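Subject: Re: [Droscombe-Letters] Thinning out the back shelves before the move
From: Gwenllian Bevan
To: Droscombe-Letters list

Dear Kuo-hua, and everyone else who has been reading along,

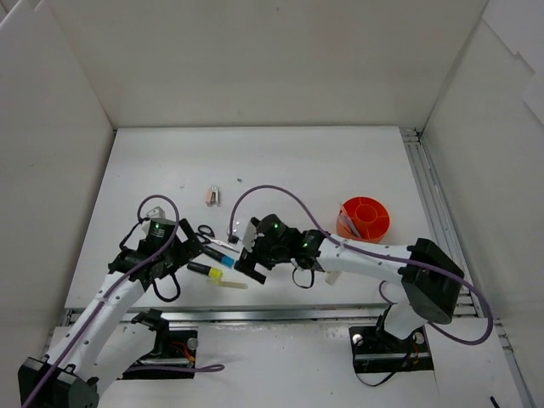

I've been meaning to answer this since breakfast and now it's past four, so please forgive the length. I had to quote the middle of your message because I kept scrolling back up to it.

On the afternoon of the last swap, Kuo-hua Shek wrote:
> I have finally measured the shelves in the new apartment and they hold
> a good deal less than I hoped. My letters alone fill 2 cabinets, and
> then there are the envelopes, the drafts, and every airmail pad I ever
> bought and was too fond of to write on. My last tally was 3920 letters
> received. The new place will take 3000 if I am strict. How do the rest
> of you decide what stays? I can't bring myself to throw away anything
> in a person's own handwriting, and my daughter says that is not a
> system.
>
> Also, does anyone still have luck with the Charvát sleeves? Mine have
> gone yellow along the fold.

Well, your daughter has a point, but I have a lot of sympathy with you. When I moved out of the house on the hill I had the same trouble, and I spent most of a winter on it (I had planned on a weekend!). I started with the oldest box, which was a terrible mistake, because the oldest box was my aunt's letters from when she was first married, and I sat on the floor and read every one of them and sorted none. If I were doing it again I would start with the dullest box in the house. Mine would have been the holiday cards. You get your hand in on those, and by the time you reach the ones that matter you've learned how quickly you can tell.

What I ended up doing was keeping whole conversations and letting go of the stray ones. If somebody and I wrote back and forth for years, all of it stayed, even the notes about train times. If it was a single polite thank-you from a person I could no longer place, it went. That took 772 pieces out of my boxes, and I'm sorry about maybe four of them. One had a lovely drawing of a goose on it and I still think about that goose.

Before you let anything go, do consider offering it back. I wrote to several old correspondents and asked if they'd like their own letters returned, and you would not believe how pleased people were. One woman hadn't kept a diary in her life and said it was like being handed one. Her children have been reading them out loud after supper. A couple of people said no thank you, please burn them, and I did, in the wood stove, and felt very grand about it.

Now, the sleeves. I gave up on Charvát a good while ago, for the same yellowing you describe. I use the Nallitz ones now, the plain kind without the flap. They're a little stiff at first and they squeak, but mine haven't changed color at all. Get the size up from the one you think you need. A folded letter with its envelope tucked behind it is fatter than it looks, and forcing it in will crack an old crease faster than anything.

As for the blank airmail pads, you know what I'm going to say. Write on them! I was saving a pad of Vurska onionskin for some occasion I never managed to name, and in April I took it out and wrote to my brother about the drains. It took the ink beautifully. If you truly have too many, bring a stack to the next swap and I'll take one off your hands, and I expect there will be a line behind me.

One more thing and then I'll let you all get on. Somebody asked off-list whether to take out staples and paper clips. I would, yes, and slowly, with a thin butter knife slid under the back legs of the staple. Rust goes straight through airmail paper. I fold a strip of clean paper around the set afterward and write the date on the strip in pencil.

Kuo-hua, let us know when the move is, and whether the cabinets are going with you or looking for a home. I have a bare bit of wall in the hallway and no sense at all.

With love to everybody,
Gwenllian

--
Droscombe-Letters: a list for people who still write them
To leave the list, reply with "unsubscribe" in the subject line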